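4.2 Garment care between wash and storage

The diary portion of the study asked households to record what happened to each item of clothing after it left the dryer or the line. Most earlier work on clothing life has looked at washing temperature, detergent and the number of wash cycles. Much less has been written on the hours or days between drying and storage, when clothes sit in baskets, on beds and on chairs. We call this the holding period.

Households in Breda and Gindley kept diaries for 20 weeks. Each entry gave the type of garment, the place where it was put down, the time it was picked up again, and whether it was folded, hung or worn straight away. Participants used their own words for places, and we grouped these afterward into 8 categories. The final set holds 730 usable entries. Entries that named a garment but no place were dropped.

Upholstered seating was the most common holding place in both towns, ahead of beds and laundry baskets. Participants gave practical reasons for this. A sofa is close to where people watch television or talk, and folding is often done during those activities. It is also wide enough to lay a shirt flat. Beds were used mainly in the morning and were cleared by evening, so the holding period there was short. Clothes left on seating stayed longer, in some homes until the next wash was ready.

Sports clothing behaved differently from everyday clothing. Jerseys and training shorts were often folded once, put down, and then picked up again for the next practice without reaching a drawer at all. Several participants did not think of these items as "put away" or "not put away" and left the column blank until we added a third option to the form in December. Knit polyester recovers well from creasing, and this may explain why people feel little need to store it with care. Printed numbers and names are less forgiving. In the interviews, cracked lettering was the most frequent complaint about team clothing, and owners tended to blame the dryer.

Figure 6 gives an instance of the partly folded state, which our coding sheet treats as separate from both "folded" and "loose."
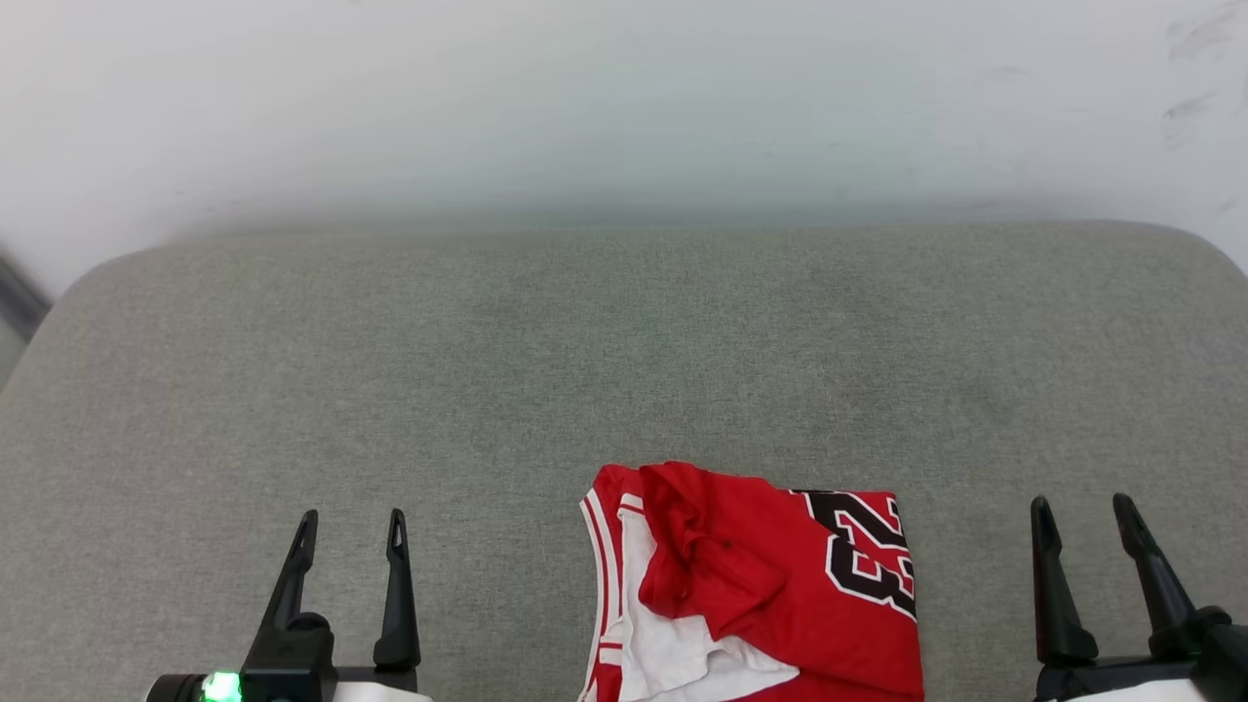

Figure 6. Red basketball jersey on gray upholstery, folded and partly crumpled.

Birutė Rätsep, commenting on a draft of this section, objected that the partly folded state mixes two habits: some people stop folding halfway, and others fold fully and then disturb the pile while looking for something else. The diaries cannot separate the two. We kept the single code but agree that a later form should ask who last handled the item and why.

The coding sheet was tested on a set of 200 entries before use, and the wording of two categories was changed as a result — "chair" and "sofa" were merged, and "floor" was split into clean and dirty piles. The Hervieu checklist, which we had first planned to use, has no code for seating and was set aside. Entries were typed into Talleo by one author and checked by another. Differences were settled by going back to the paper diary. Section 4.3 turns to hanging and to the use of door hooks.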